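Lob der leeren Arbeitsfläche

Es gibt Leute, die richten ihre Küche ein und stellen dann alles voll. Ich habe das auch jahrelang gemacht, und ich möchte hier mit Begeisterung für das Gegenteil werben: eine große, graue, ruhige Fläche mit Marmorzeichnung, auf der möglichst wenig herumliegt.

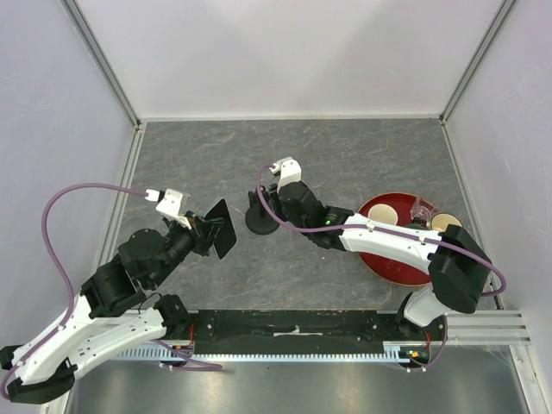

Grau hat ja einen schlechten Ruf. Es gilt als Bürofarbe, als Verlegenheitslösung für alle, die sich zwischen Weiß und Schwarz nicht entscheiden konnten. Aber ein Grau mit Adern ist etwas völlig anderes! Die hellen Streifen laufen schräg über die Fläche, mal kaum sichtbar, mal deutlich, und das Auge hat immer etwas zu tun, auch wenn gar nichts draufsteht. Genau deshalb hält man die Leere aus. Auf meiner alten einfarbig weißen Platte wirkte jeder freie Zentimeter wie eine Aufforderung, dort eine Obstschale zu parken (oder die Post, oder beides übereinander).

Meine jetzige Platte heißt Virág, ist 160 Zentimeter lang und kam im Juni ins Haus. Ich hatte vorher viel zu lange über Mustern gesessen — drei kleine Kacheln auf dem Fensterbrett, die ich morgens und abends hin und her geschoben habe, bis meine Familie nur noch die Augen verdrehte. Die Maserung war am Ende wichtiger als der Preis, der mit 1146 Euro auch nicht gerade niedlich war. Ist sie aus echtem Stein? Nein, und das stört mich kein bisschen. Wer mir erzählt, eine Steinoptik sei Betrug, der soll bitte erst einmal darauf einen Hefeteig kneten und danach mit einem Lappen drüberwischen. So herrlich einfach!

Natürlich kenne ich den Einwand: Eine freie Fläche ist Luxus, in einer kleinen Küche muss eben alles irgendwo hin. Stimmt. Unsere ist auch klein. Der Toaster wohnt seitdem im Schrank, das Brot im Korb darüber, und die Küchenmaschine hole ich vielleicht zweimal im Monat hervor. Man gewöhnt sich erstaunlich schnell daran, und ich koche seither mehr und lieber, weil ich nicht mit dem Wegräumen anfangen muss.

Ganz wichtig finde ich die Wände dahinter. Bitte keine bunten Fliesen gegen so eine Platte antreten lassen! Ein blasses, fast weißes Lavendel, glatt und ohne Muster, macht aus dem Grau eine warme Farbe. Ich hätte das selbst nie geglaubt. Inzwischen streiche ich in Gedanken schon den Flur, und die Platte fürs Bad ist auch so gut wie ausgesucht.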